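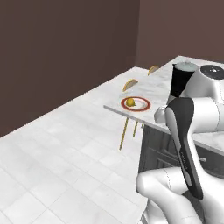

I promised some of you to write how it went with my night guard, so here is a small thread. I am a patient only, not a dentist, please keep this in mind.

For two years I woke up with a sore jaw and thought it was my pillow. I bought a new pillow. Then I bought another one. The jaw did not care.

In March I went to the Hallow practice for a normal cleaning and the dentist, Abrehet Seyoum, asked me if I grind my teeth. I said no. She showed me in a small mirror how flat my back teeth have become. So, yes, I grind my teeth.

She explained that there are soft guards and hard guards. The soft ones are cheaper, but some people chew on them more in the night. For me she recommended a hard one, for the upper teeth.

The price was 350 and this included the fitting and one adjustment. My insurance paid nothing. I asked them two times, in writing, and the second letter was the same as the first letter with a new date.

For the model they did not use the paste I remember from when I was a child. It was a scanner, like a thick pen, and it took 10 minutes. I have a strong gag reflex and I was very afraid of this part. It was fine. My only advice is to breathe through the nose and to look at one point on the ceiling.

Then I waited. The lab is in Mokside and they had a delay, so I called the practice and they were polite, but they also did not know more than me.

The first night with it was bad, I must say. There was a lot of saliva, I could not find a place for my tongue, and at 3 in the morning I took it out and put it on the night table. Second night the same.

My friend Thoa Sầm has had one for years and she told me to wear it for 20 minutes in the evening before bed, while reading or washing the dishes. This helped me more than the leaflet did. After one week I slept with it until the alarm.

There was one point on the left side where it pressed. I waited too long with this, I thought it was part of getting used to it. Dr Seyoum polished it a little and the pressure was gone. Please do not wait like me, just call.

Cleaning: cold or lukewarm water, soft brush, a drop of washing-up liquid. No hot water, it can change the shape. I let it dry before I close the box. No toothpaste either, mine has small scratches from the first days when I did not know this.

How is it now? In the morning the jaw is still a bit tired when I have a stressful week, but the headache at the side of my head comes rarely. I still grind - you can see small marks on the plastic. Better there than on the teeth.

Someone asked if the ones from the pharmacy, where you put them in hot water, are also good. I have not tried them, so I cannot say. Ask your dentist first, especially if you have crowns or a bridge.

Next check is with the cleaning, and I have to bring the guard with me. I have already put the box beside my keys two times and it is not even this month.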